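Cirnura adds tabletop drying rail with wood-grain tray to small-space range

13 April 2025

Cirnura has extended its Latari range of small household fittings with a compact rail and tray for tabletops, shelves and narrow worktops. The unit holds cloths, napkins, hand towels and other light textiles in a hanging position above a shallow base. It is supplied assembled and needs no wall fixing.

The Latari tabletop rail is intended for homes where the space beside the sink is already taken up, and for rooms with no sink at all, such as studies, sewing rooms and hobby rooms. Typical loads are a glasses cloth, a tea towel folded in half lengthways, a set of napkins or a small number of dusters.

Construction

The frame is black metal throughout. Three vertical posts rise from the tray and carry a single horizontal rail. The third post was added after the January review of the first samples, in which a two-post version showed visible bowing when a damp cloth was clipped at mid-span. The posts are fixed to the tray from the underside and the fixings are covered, so that the base can be slid across a table without marking it.

The tray is rectangular, with a warm brown wood-grain base inside a thin black rim. The rim keeps small items such as spare clips, rings or a bar of soap from rolling off when the unit is moved. It is not deep enough to hold standing water, and wet items should be wrung out before hanging.

A round grey knob closes the end of the rail. It stops hangers and rings from sliding off and gives the user a fixed point to hold while a cloth is being pulled free. The knob is a push fit and can be removed for cleaning.

Clips

Textiles can be folded over the rail or held with clips. White plastic clips are supplied with the unit. They grip the rail by friction and can be placed at any point along it, including directly next to a post. A cloth clipped near one end will hang past the side of the tray, and this is the recommended position for longer pieces, as the lower edge then hangs free of the base. 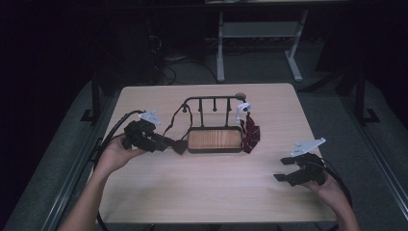
Clips from the earlier Plustia series fit the new rail without modification. Customers who already own Plustia clips can use both types on the same rail. Metal spring clips from other sources are not recommended, as the jaws may scratch the black finish.

"Most of the requests we receive concern one or two cloths that have no proper place," said Kalevi Vuorinen, product manager at Cirnura. "A full-size airer is too large for that job and a hook on the wall leaves the cloth bunched up. The rail holds the fabric open along one edge, and the unit can be put away in a cupboard afterwards."

Testing

The unit was tested at Cirnura's own workshop. The rail was put through 2000 cycles of clipping and unclipping at a single point, after which the finish was inspected under a lamp. Wear was confined to the contact area and did not reach the metal. Samples were then loaded at one end of the rail to check stability. The base remained flat on the table at every load up to the stated limit of 542 grams.

Household trials followed in 40 homes. Participants were asked to use the rail daily and to keep a written record of what was hung on it and where the unit stood. The kitchen table was the most frequent location, followed by the bathroom shelf. Several participants reported using the tray for keys and loose change when the rail was empty. The tray was not designed for this purpose but the surface is suitable for it.

Comments from the trials led to two changes. The corners of the rim were given a larger radius, and the clip spring was made softer after older participants found the original too stiff to open with one hand.

"The first clip was strong enough for a bath towel, and no one is going to hang a bath towel on this," said Rosalba Ferraro, who led the trials. "The softer spring holds a cotton cloth securely and leaves less of a crease. It also means that the rail does not have to be steadied with the other hand each time."

Care and placement

The frame and tray should be wiped with a damp cloth and dried. Abrasive pads and bleach should not be used on the wood-grain surface. The unit is not suitable for dishwashers or for outdoor use. It should stand on a level surface and be kept clear of hobs, heaters and open flames.

Dark or newly dyed cloths should be washed separately before being hung above the tray, as drips may leave colour on lighter table surfaces. Where a table has an oiled or waxed finish, a mat may be placed under the unit.

Availability

The Latari tabletop rail will be sold through the Cirnura web shop and through Sandhu household stores. It comes in one size and one finish. Each box contains the assembled unit, 9 clips, a spare end knob and a printed care sheet. Replacement clips and knobs will be sold separately, and Cirnura will keep both in stock for as long as the rail remains in the range.

Trade customers can order display units through their usual contact. Display units are supplied without the outer box. Shelf labels are available on request and should be ordered at the same time as the display unit.

About Cirnura

Cirnura designs and supplies small fittings for kitchens, bathrooms and utility rooms. Its ranges include Latari tabletop fittings and Plustia clips and hooks.

Product sheets, dimensions and press samples are available from the Cirnura press office.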